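Dollilora Storage Node

Home network storage and farming unit by Flavano

Product details

The Dollilora is a small always-on computer that lends spare disk space to a peer-to-peer storage network and collects tokens for the owner while it does so. It comes with the node software already loaded. You plug it into your router, open the setup page in a browser and paste in a wallet address.

It is made for people who would like to run a node at home but don't want to leave a desktop PC going day and night. It has no fan. Power draw depends on how busy the network is and how many drives you attach.

What's in the box

Dollilora node
Power supply with Australian plug
Network cable, 2 m
Printed recovery sheet for your wallet phrase

Drives are sold separately. The unit has 2 drive bays and takes standard 3.5-inch or 2.5-inch disks. You can mix sizes, and a second disk can be added later without wiping the first.

Software

The node runs the Torres client, which splits files into encrypted chunks and spreads them across other nodes. You can't read the chunks you hold and neither can we. Updates are signed, and you can set them to install overnight or wait for your approval. If you'd sooner run a different client, the boot partition is unlocked and the image files are on the support page.

Rewards are paid by the network, not by Flavano. We don't set the rate and can't tell you what a token will be worth. New nodes usually see very little traffic at first while the network checks that they stay online. Please don't buy one expecting it to pay for itself by a certain date. 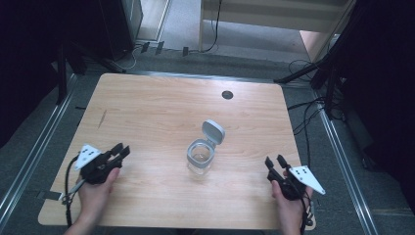
Heidrun Kaufmann writes that her node dropped off the network twice in its first week, and both times the cause was her router handing it a new address. She would like the setup page to mention reserving one before you start.

We have added that step to the setup page as of firmware 5. Owners on earlier firmware can reserve an address in the router's own settings, usually under DHCP or LAN.

Requirements

Wired connection to your router
Unlimited or high-cap internet plan
At least 700 GB of free space across the attached drives
A wallet that supports the network token

Wi-Fi is not supported. Satellite connections will work but tend to score poorly for response time, and the network may send them fewer chunks.

Warranty and returns

The unit is covered for two years against faults. Drives carry their own maker's warranty. Before sending a node back, shut it down from the setup page and take your disks out. We cannot recover a wallet if the phrase is lost, so fill in the recovery sheet and keep it somewhere away from the node.

Orders ship from our Clekosbridge warehouse. Setup questions go to Uthai Srithong through the contact form.

Page updated December 2023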